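Sprechernotizen – Beschaffungsplanung Zweiarm-Arbeitsplätze
Standort Mindadach, Haushaltsrunde November
Stand: 25. Juli 2019

Folie 1 – Titel
Kurz halten. Thema ist die Beschaffung, die Regelungstechnik kommt im Nachmittagsblock. Hinweis auf die Kostentabelle im Handout, Spalte C ist die maßgebliche.

Folie 2 – Ausgangslage
Textilhandhabung läuft bei Dollstead bisher als Versuchsbetrieb. Für die Planung heißt das: Verbrauchsmaterial und Ersatzteile wurden aus dem laufenden Budget bezahlt und nirgends getrennt erfasst. Ab der nächsten Runde brauchen wir eine eigene Kostenstelle. Der Antrag muss bis November vollständig vorliegen, Nachreichungen werden nicht mehr angenommen.
Beantragt werden zwei weitere Arbeitsplätze. Die Zahl ergibt sich aus der verfügbaren Fläche in Mindadach, nicht aus dem Bedarf. Falls nachgefragt wird: Bedarf steht im Anhang.

Folie 3 – Was zu einem Arbeitsplatz gehört
Zuerst die Arme nennen, dann sofort zum Rest übergehen. In den bisherigen Anträgen stand nur die Position »Roboter«, alles andere fehlte. Eine Zelle besteht aus zwei Armen mit Greifern, Tischplatte, Profilgestell, Seiten- und Rückwänden, Verkabelung und Beleuchtung. Dazu die Textilien selbst.

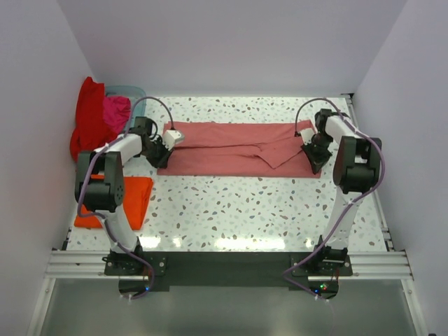 Zweiarm-Arbeitsplatz mit Tuch zwischen den Greifern, links weitere Textilien und Korb.

Zur Tischplatte: Die Oberfläche glänzt, das Deckenlicht spiegelt sich am vorderen Rand. Für die neuen Plätze matte Platten anfragen. Breathnach führt beide Ausführungen, die matte hat die längere Lieferzeit. Muster vor der Bestellung unter der eigenen Beleuchtung prüfen.
Zur Verkabelung: Die Leitungen laufen außen an den Armen entlang und sind mit Bindern befestigt. Das ist wartungsfreundlich, die Leitungen sind aber als Verschleißteil zu planen. Pro Arm einen vollständigen Ersatzsatz mitbestellen – Einzelbestellungen verursachen jedes Mal die volle Versandpauschale.

Folie 4 – Kosten
Tabelle nicht vorlesen. Drei Punkte:
Gestell und Wände werden als Eigenbau geführt. Material und Werkstattstunden trotzdem getrennt ausweisen, sonst lehnt der Einkauf ab.
Für Verbrauchsmaterial sind 2.000 Euro je Arbeitsplatz und Jahr angesetzt. Enthalten sind Textilien, Greiferfinger, Kabelbinder und Kleinteile. Nicht enthalten sind Antriebe und Steuerelektronik.
Antriebe laufen über den Rahmenvertrag mit Plakeneck. Der Vertrag deckt den Austausch, aber keinen Einbau vor Ort.

Folie 5 – Lieferzeiten
Längste Position sind die Arme mit fast 17 Wochen ab Auftragsbestätigung. Profile und Platten sind unkritisch, solange die Maße nicht geändert werden. Reihenfolge der Bestellung daher: Arme, Antriebsreserve, Platten, Profile, Textilien.
Auf die Auftragsbestätigung achten. Die Frist beginnt nicht mit dem Absenden der Bestellung, das wurde in der letzten Runde falsch gerechnet.

Folie 6 – Textilien als Planungsposition
Wird gern vergessen. Einfarbige Tücher in deutlich unterscheidbaren Farben beschaffen, jeweils aus einer Charge. Artikelnummer und Flächengewicht in die Bestandsliste eintragen. Nachkauf beim gleichen Händler, auch bei höherem Preis. Körbe zur Bereitstellung im Arbeitsraum laufen unter Kleinteile.

Folie 7 – Offene Punkte
Elektroanschluss: Absicherung im hinteren Raumteil ist ungeklärt, Rückmeldung der Haustechnik steht aus.
Abnahme: Wer unterschreibt das Protokoll, Dollstead oder der Standort? Vor Antragstellung schriftlich festlegen.
Abschreibung: Einkauf möchte die Zelle als ein Anlagegut führen. Unser Vorschlag ist die Trennung in Arme und Gestell, weil die Nutzungsdauer unterschiedlich ausfällt. Bei Widerspruch nicht auf der Folie diskutieren, auf den Anhang verweisen.

Reserve, nur bei Rückfragen
Mietmodell geprüft, Angebot von Breathnach liegt vor. Umbauten am Gestell wären darin genehmigungspflichtig. Konditionen auf Folie 9.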